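2022-05-12
By Si-eun Ki

Why Does a Towel Dry Your Hands?

When you wash your hands, water clings to your skin in a thin layer and in little drops. You can shake most of the drops off, but the thin layer stays. A towel takes it away by giving the water somewhere else to go.

Cloth is made from threads, and threads are made from much smaller fibers. Cotton fibers come from the fluffy part of the cotton plant. Between the fibers are tiny gaps, too small to see. Water sticks to the sides of the gaps and gets pulled along inside them. Scientists call this capillary action. Paper works the same way – its fibers mostly come from wood, and they are pressed into a sheet with gaps all through it.

Towels can be smooth, fluffy, creased or ribbed. Bumps and ridges give the water more surface to touch.

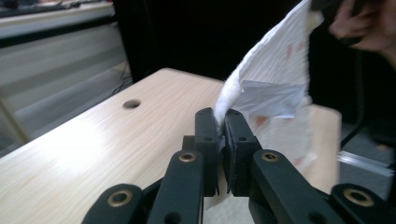
White, with lots of tiny creases or ridges.
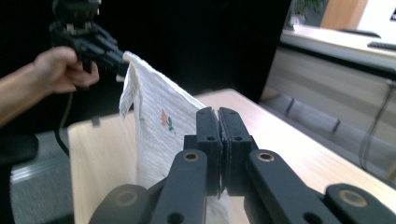 A towel can only hold so much. Once the gaps are full, it just pushes water around. That is why a cloth towel needs to be hung up after you use it. When it is spread out, air can reach both sides and the water slowly turns into a gas called water vapor. A towel left in a heap dries much more slowly, and it may start to smell because germs grow well in damp cloth.

You can test this at home. Put 20 drops of water on a plate and touch the water with one corner of a paper towel. Hold the rest of the sheet up in the air. Watch the wet patch climb. Then try again with a piece of plastic wrap. The plastic has no gaps for the water to move into, so the drops stay where they are.

Wipe the plate when you are done.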